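Caring for the new tables in the reading room

Many of you have already asked about the new tables, so I will write a few words in this issue. They came in January from the Brarno workshop, and we have 7 of them now. The wood is light and the finish is smooth, with only a little shine. Ivars Org spent two evenings putting on the legs, and we thank him very much.

Please use a soft cloth, a little damp, and wipe along the grain. After this, go over the table one more time with a dry cloth. We do not use spray polish, and please no rough sponges. Shiela Dela Peña tried a rough sponge on the bottom side of one table and the marks are still there, but luckily only she and I know where to look.

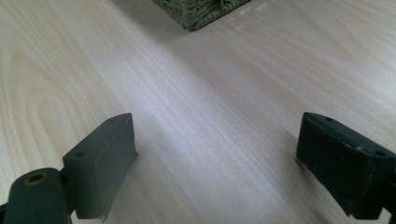

The best time for wiping is in the morning, before 10, when light comes low through the window and every ring from a cup is easy to see. In the evening I thought many times that a table was clean, and the next day I found tea on it.

Woven baskets may stay on the tables, but lift them when you want to move them. The fiber is coarse and can scratch if you pull it. Asif Minhas has felt pads to put under lamps and flower pots, 20 pieces in a bag, and you can take some from the drawer near the door.

If you find a deeper scratch, please do not sand it yourself. Leave a note for me or for Ona Grigaitė, and write which table it is.

Triin Ozoliņš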